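Flalliddale Workshop > Notebook > Paper store and reading table

May 10, 2018

A slow sort of day, and a pleasant one. I had meant to get on with the shelf brackets, but the brackets want the long screws and the long screws are still on order from Holleo, so I turned to the paper instead, which has been sitting on my conscience all through the spring. By paper I mean everything printed that comes into the workshop and never quite leaves: the manuals, the brochures, the folders things arrive in, the price lists for things we don't buy any more. The cupboard door had started to open by itself at night.

First the table. I put the green cloth on it, the pale one with the thin white squares, which came back from the wash smelling very nice and a bit less flat than it went in. I washed it at 60 and I think that was too warm, so whoever does it next please turn the dial down (it's written on the tape inside the lid of the machine now, in case this page is not the first place you look). I did think about ironing it, got as far as finding the iron, and then found the iron's plug had gone to live on something else. It lies well enough without.

I'm fonder of that cloth than it deserves. Bare wood takes every ring and scratch and the glossy covers slide about on it, whereas on the cloth a pile stays where you put it, and the squares are a great help if you are trying to lay things down straight and have my sort of eye for straightness. The old oilcloth from the Sotness room had no pattern at all and everything on it ended up leaning. I've folded the oilcloth and put it under the sink. It can go over the bench when we're gluing.

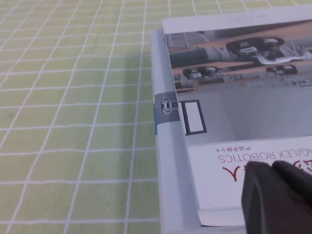 Reading table, green cloth on. Pile at the right, grey band with the little white robot drawing.

The bottom of that pile is the pale one with the grey band round its spine and a thin blue stripe next to the band. I like the small drawing on it very much, white outline with hardly anything to it. I have tried drawing our own trolley in the same manner for the drawer labels, and mine looks like a pram. I may have another go with the finer pen.

I'd been laying things out with their tops towards the far chair, so from my side the covers were the wrong way up, and I spent a good while reading upside down before it occurred to me to walk round the table. You get surprisingly quick at it! The small type defeated me though, that line of very faint grey at the top of the cover, and I don't think it would have been any kinder the right way round. Note for when we next get something of our own printed: please can we not have pale grey lettering. It looks smart on the screen and then you have to take it to the window.

On the sorting itself. I have gone back and forth about whether to keep things by maker, by subject or by size. By maker is how Assunção has it, and when I visited in June last year I thought it a beautiful system, until I tried to find something there without knowing who had made it. By size looks lovely on the shelf and is no use to anyone. So I am going with subject, and inside each subject simply the order they came in, which is the order I remember them in anyway. The catalogue cards stay as they are. The last card was 478, and I'll carry on from there and not start a fresh run, even though the early ones are in a hand I can hardly read (mine, I'm afraid, from the winter with the bad wrist).
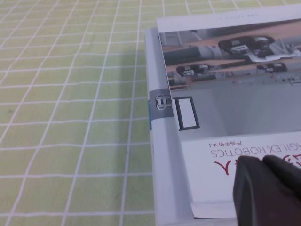

Stacking wants a word too, as I keep undoing my own work. If the upper booklet goes on even slightly skew, the next one follows it, and by the time the pile is a decent height it has a twist in it and the covers start to curl at the corner that sticks out. I had always squared them up against the spine side. Squaring to the bottom edge first and the spine second seems better for the thick ones, and with the thin ones it makes no odds. Anything with a wrapped band I would rather not pull at, so those get lifted from underneath with a flat hand. The band on the pale one is neat and I'd like it to stay so.

I also tried the new card dividers, cut 70 mm taller than the tallest booklet so the tabs show. Far too tall. They flop over like wet lettuce. I trimmed one down by eye and it's much happier, so the rest want doing to match; the trimmed one is in the tray with a pencil cross on it. Don't use the good guillotine, it's still leaving a burr on anything over postcard thickness. The knife and the steel rule are fine if you take it in two passes.

Tea at that point, taken well away from the table.

Still to do: write the cards for the pale one and whatever else wants one, cut the dividers, find a home for the price lists (I vote for the recycling but will hold off until somebody agrees with me), and put a catch on the cupboard door. There's a tin of little brass ones on the shelf over the vice. Also ring Holleo about the screws, and ask at the same time whether they still do the cream box files or only the black. We could do with some of the cream.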